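Turnach issues bench rules for small robot arms

Turnach has published a working guide for tabletop robot cells, due to take effect at its Jillisville site in July. The guide sets a clear zone of 600 mm from the arm base and requires a written risk assessment for each gripper change.

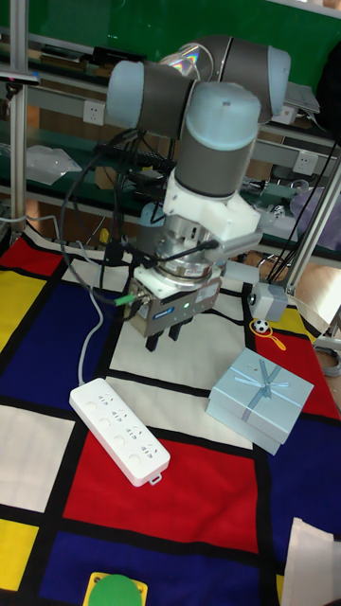 Cable routing takes up the longest section. Gripper leads must hang in a loop with enough slack for full wrist rotation, as with the black bundle running down the left side of the arm, and are to be inspected every 400 hours.

Approach speed is limited in 2 stages, the lower one applying once the fingers are near an object.

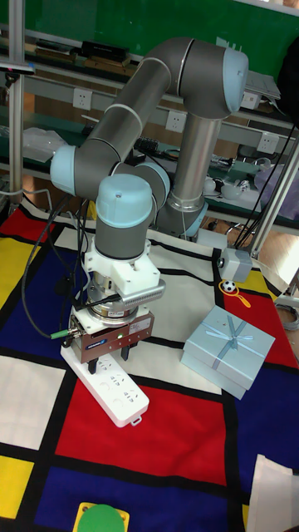
Gripper fingers over a power strip at the Jillisville bench.

Tiina Kallio, who edited the text, said test objects must be logged by position before each run. Operators may not reach in while the arm is enabled.
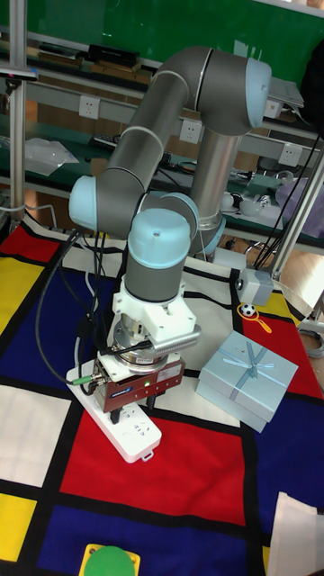 Comments and revision

Comments go to Anas Srour at Turnach. Gomard will review the speed limits separately.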